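Measure a knit garment after washing and before storage. Record the figures on a card kept with the garment, so that later shrinkage can be checked against them.

Lay the garment face up on a hard surface and smooth it outward from the center by hand. Do not pull the ribbing. Leave it for 3 minutes so the fabric can relax, then measure with a cloth tape.
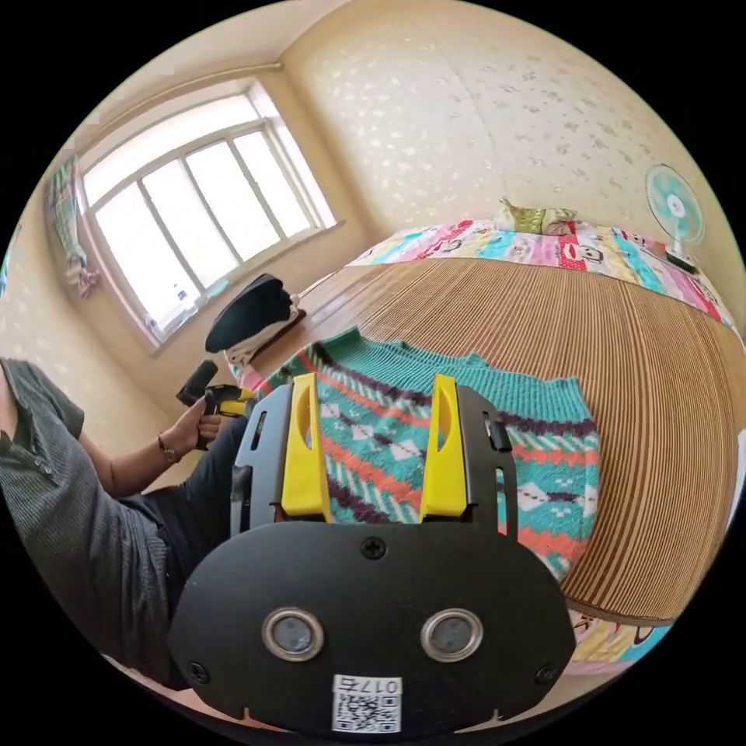 **Category: Knitwear / Sweaters**

Take the chest width from underarm to underarm, in a straight line. Take the body length from the highest point of the shoulder to the bottom hem. For a set-in sleeve, measure from the shoulder seam to the cuff edge. For a raglan, start at the center back of the neck.

Repeat each measurement once. If the two readings differ by more than 6 mm, smooth the garment again and start over.

1. Write the readings in millimeters.
2. Add the fiber content from the care tag.
3. Weigh the garment and note the result in grams. Any kitchen scale that reads past 200 g without rounding will do for light knits.

Cards filled out before December use the old Colteta layout, with sleeve length on the back.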